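Pekberg Falls Walking Map and Day Pass

Anyone who has stood under Pekberg Falls in September, with the spray drifting over the footbridge, will know why we wanted a proper map of the place. Ours folds down to pocket size and marks all 15 miles of trail -- the easy loop from Tiltthorpe, the old mill path, and the long climb to the 974-foot lookout. The day pass tucked inside covers parking and the shuttle. 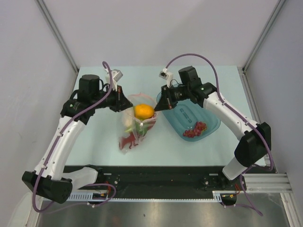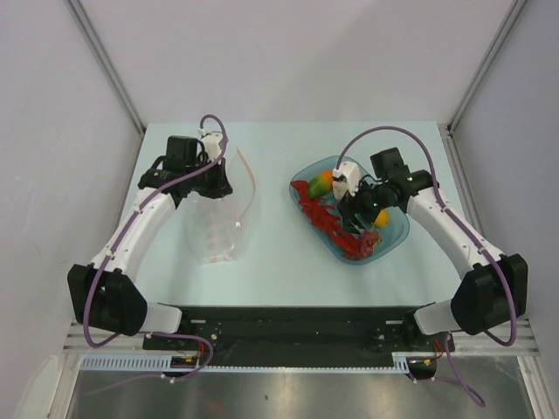
Petronella Maluleke wrote to us that she took the mill path up and the Tiltthorpe loop back, and that the map got her to the upper pool well before lunch, though she would have liked the benches marked too. They'll be on the next printing, we promise!

Item 106. Map and pass sold together.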